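Vondby Clothes Bins – README

Last touched: January, by Catríona Tully. Ask me or Gil-soo So if something's off.

What this is

Photos and a small table of notes on everyday clothes going into see-through storage bins on a wood table. Folding, stacking, filling. Started because Skellimgate (the clothing swap) wanted a picture record of what a filled bin looks like from the outside, then Pieter Jacobs asked for the table shots too and it grew.

1784 photos total. Three folders. No video, don't ask for it, we don't have it.

What's in the bins

Ordinary stuff. T-shirts, sweatshirts, flannel-type shirts, a few pairs of kids' leggings. Mixed colors on purpose – a bin of all dark things is hard to sort from a photo. Fold quality is all over the place. Some pieces are neat, some are just bunched up and stuffed in, and both count as valid. Please don't drop the messy ones when you filter, last time somebody did and we lost most of the Thursday set.

A typical full one: red and black plaid at the back left, dark green knit bunched over the front wall, a rumpled peach piece next to it, black garments behind and underneath. Dark T-shirt still on the table, folded more or less into a rectangle.

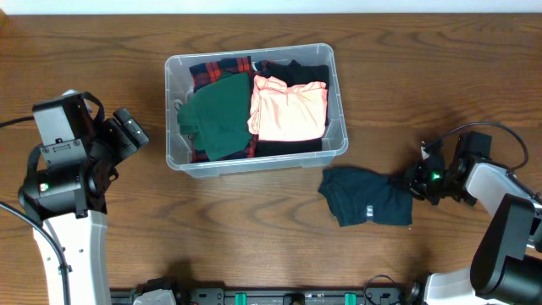
Folders

table/ – bin and whatever is next to it on the wood
close/ – near views of the bin, often only part of it
notes/ – one CSV per batch, plus Mal-soon's fold guide as a text file

Batches are named after the swap tables: Arnness, Chae, Vondby. The names don't mean anything about the clothes. Chae is the biggest.

Columns in the notes

batch – see above
photo – matches the file name, no extension
items_seen – free text, colors first, then type if you can tell. "dark green, knit" is fine. "green sweatshirt??" is also fine
fold – flat / stacked / bunched / mixed
over_rim – yes if anything hangs over the side of the bin
outside – anything lying on the table and not in the bin
who – initials of whoever wrote the row

Type is a guess a lot of the time. Once a thing is folded in with others you can't always tell a shirt from a sweatshirt, so if you need garment type as a hard label this is the wrong set for you. Color is much safer, except dark navy vs. black. Tae-yang Pyo and I disagreed on navy so often that we gave up and now write "navy/black". Old rows in Arnness still have one or the other, treat them as the same.

Fold labels, short version

flat – one piece, laid down, edges roughly lined up
stacked – layers you can see from the side
bunched – no real fold, pushed in
mixed – more than one of the above in the same bin

If a folded piece has a loose flap it's still stacked. Mal-soon Sung wrote the long version, read that before you add rows. Plaid gets its own remark in items_seen even when only a corner of it peeks out, becuase it's usually the layer underneath and it helps match a close photo to a table photo.
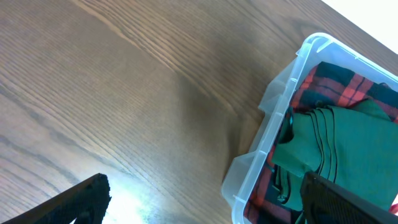

close/, fold = stacked. Dark green on top of red and black plaid.

Known problems

- Shiny spots on the table. The wood picks up glare and it can wash out to white. Left as is.
- Bin walls are frosted, so colors seen through the side look paler than over the rim. Go by the top.
- 17 photos in Arnness have no row in the notes. Gil-soo is working through them.
- Tags: a few white labels show. Nothing written on them gets transcribed, please keep it that way.
- over_rim was added late, blank in the Arnness rows. Blank means not checked, not "no".
- close/ and table/ numbering don't line up. Match on clothes, not numbers. Sorry

Adding rows

Copy the header from the Chae file, the other two have an extra comma in it. One row per photo. Put your initials in who. Then send the file to Pieter and he'll merge it, don't overwrite the one in notes/ yourself.

Use

Fine for class projects, sorting tests, fold guides, that kind of thing. Credit "Vondby Clothes Bins". If you find wrong labels send the photo name and what you think it should be, up to 3 per message or I lose track of them.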